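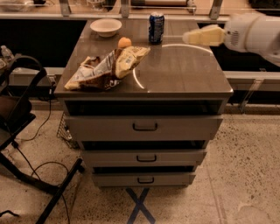

Nomwood Hall Winter Craft Fair
Decorations and Stalls: Safety Checklist, with Comments

Walk-through done in November, starting 4 p.m. the evening before opening.
Inspector: Ineke Van Leeuwen
Accompanied by: Jin-sol Son (lighting), Domnica Coman (stalls)
Stalls on the plan: 33

Key: OK / FIX / NO. "NO" means it comes down tonight. It has never meant "let's talk about it."

1. LIGHTS AND CORDS

1.1 Light strings have no bare wire or cracked sockets. OK
Two strings went in the trash. One had been mended with washi tape. Very pretty tape.

1.2 Outdoor strings used outdoors, indoor strings indoors. FIX
The porch garland is wearing an indoor set. Jin-sol says it did fine last year. So did my old water heater, every year but one.

1.3 No cords under rugs or across walkways. FIX
Stall 20 has run a cord under the felt snow. I found it with my foot.

1.4 Power strips not plugged into other power strips. NO
Three deep behind the Clondden candle stall. I've asked for a drawing of how this happened, for my own interest.

1.5 Timers set and tested. OK
Off at 9 p.m. The reindeer goes off at 9:04 and I've decided to live with it.

2. CANDLES, GLUE GUNS AND OTHER HOT THINGS

2.1 Battery candles only on wreaths and table centers. OK
Checked by blowing on them. Felt silly, would do it again.

2.2 Glue gun stations have a heatproof mat and a stand. FIX
Mats yes, stands no. A mug is not a stand, even a festive one.

2.3 Dried orange slices, pine cones and paper stars kept clear of bulbs. OK
Liesbeth Jansen rehung the whole star curtain before I got there. Much appreciated.

2.4 Extinguishers in place and not decorated. FIX
The one by the kitchen has a scarf and a carrot nose. Please undress it.

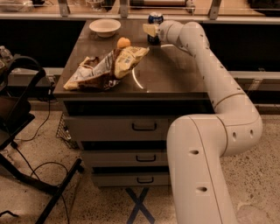
3. THINGS OVERHEAD

3.1 Hanging pieces tied to beams or hooks, never to sprinkler pipes. OK
The pipes are bare for the first time in my memory.

3.2 Paper snowflakes hung with thread that will hold. OK
All 113 of them. The school sent a tally sheet and I was made to sign it.

3.3 Big wreath over the front door has two fixings. FIX
It has one fixing and a bow. The bow is doing its best.

3.4 Ladders put away when not in use. NO
The tall one was dressed as a tree. It's a clever idea and I'd have one at home, but it was standing in front of the fire exit.

4. WALKWAYS AND EXITS

4.1 Exit signs can be seen from every stall. FIX
Tinsel over the east one. Move it down a foot.

4.2 Main aisle wide enough for a wheelchair and a stroller to pass. OK
Domnica walked it with a stroller full of yarn.

4.3 Fake snow swept off hard floors. FIX
It gets slick. Sweep tonight, and again at noon, and again after the Drurero kids' table has finished with the glitter.

5. KIDS' CRAFT TABLE

5.1 Blunt scissors only. OK
Very blunt. I couldn't cut a napkin.

5.2 Small beads and bells kept in lidded tubs. FIX
Tubs found. Lids are believed to be in Ilse Visser's car.

5.3 Paint and glue labels say they're safe for children. OK

RESULT: May open once the two NO items are cleared and each FIX has initials next to it. Initials of the person who fixed it, please. Last year they were all in the same purple pen.

Recheck at 8 a.m. Bring the lids.

I. Van Leeuwen

Added 8:20 a.m.: Ladder gone, strips sorted, extinguisher undressed. Lids came with Ilse, plus one for a casserole dish. Wreath now has two fixings and has kept the bow. Clear to open.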